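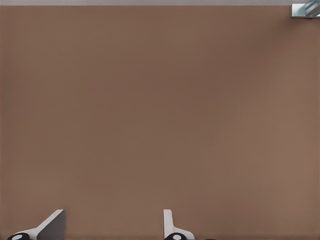
**Zidis** is a training method for two-armed robots, used mostly in simulation, in which one arm is taught to steady an object while the other one does the moving. I keep this article as part of my notes on two-arm learning, and I've worked with the method enough to have opinions, so expect a few of them along the way.

The name covers both the method and the small code package that goes with it. People in the field also say "hold-first training", which I like better (it tells you what you're getting), but Zidis is the name on the report and it has stuck.

## Background

Zidis came out of the Abou Jaoude group, where Rosine Gilbert and Lionel Aubert were trying to get a pair of arms to open and close the doors of small kitchen appliances. Their early policies had a habit I know well from my own runs: the arm on the handle pulled, and the whole appliance came along for the ride! A light box on a smooth table will slide long before a stiff hinge gives way.

You can fix that by bolting the box down in the simulator, and plenty of us have done it. Gilbert's view was that a policy trained on a bolted box learns nothing about holding one. She wanted the appliance left loose and the second arm given a proper job.

## How it works

Training happens in two stages. In the first, only the holding arm gets a reward. It has to reach the box, make contact somewhere on the body, and keep the box where it is while the simulator gives it random shoves. The other arm stays in the air and does nothing useful. You end up with a policy that's good at leaning on things, and it doesn't sound like much until you see what it does for the second stage.

In the second stage the moving arm joins in. It learns from recorded demonstrations, and the holding arm keeps its first-stage policy but is allowed to adjust a little. The report calls this allowance the slack. Set it too low and the holder can't get out of the way of a swinging door. Set it too high and the holder forgets its job and drifts off to wherever it likes.

The report's main test scene, Kasau, is a good place to look at the split between the two jobs. With the door folded down flat on the tabletop, the left gripper is at the top edge of the white box, on the corner away from the door, and the right gripper is open above the table, well clear of the appliance.
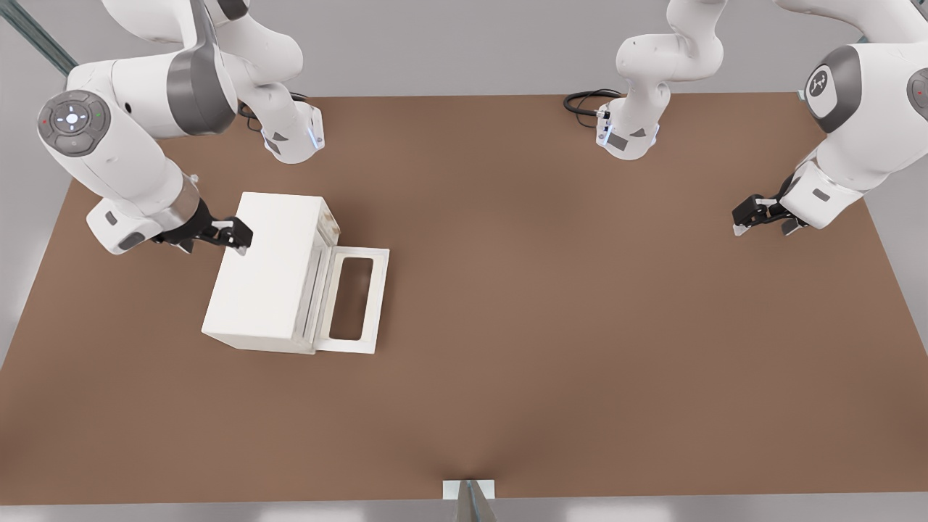
## The Kasau scene

Kasau is a plain setup: two white arms, a brown table, and a box-shaped appliance with a hinged door. The appliance gets a new position and angle at the start of each run. Anatole Joly built it, and he left out textures and clutter on purpose so that a failed run could be blamed on contact and timing. I've seen people complain that it's too clean. They have a point, but it's quick to render and very easy to debug, and I'll take that trade most days.

The policy gets a view of the whole table plus a close view from each wrist. The wrist views matter more than I expected. When I turned them off in my own copy, the holder still found the box but kept landing its fingers a bit past the edge.

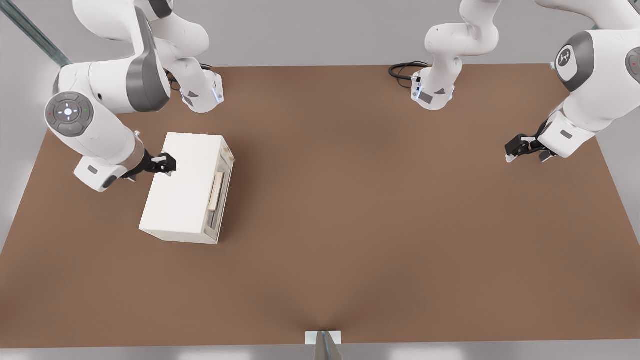 *Simulation render: Kasau scene, door closed. Credit: Anatole Joly / Abou Jaoude group.*

With the door shut, the moving arm has a tall, narrow handle to go for, running up and down the front face. A handle like that suits a two-finger gripper coming in from the side, and in the second-stage demonstrations the right arm approaches it from the open part of the table.

## Results

The report used 700 demonstrations for the second stage. On door opening with a loose box, Zidis finished 70 percent of its runs, against 40 percent for a policy trained on both arms at once from the same demonstrations. Skipping the first stage but keeping the slack setting brought the number down to 20 percent, the lowest of the bunch, and to me that's the most interesting line in the whole table.

Closing was easier for every version. Gilbert and Aubert give it only a short paragraph, and I wish they'd said more - a closing push can shift the box just as badly as a pull.

## Criticism and later work

Nikola Pietrzak has argued that the method bakes in who holds and who moves. If the handle ends up on the holder's side, Zidis has no good way to swap jobs. She's right, and the original code simply throws those layouts away before training starts.

Clotilde Texier's follow-up, Vono, adds a small chooser that picks the holding arm at the start of each run. It needs both arms trained for both jobs, so the first stage takes twice as long. I haven't gotten it to run well on heavier boxes yet.

## See also

- Two-arm manipulation
- Learning from demonstration
- Contact-rich simulation
- Vono (method)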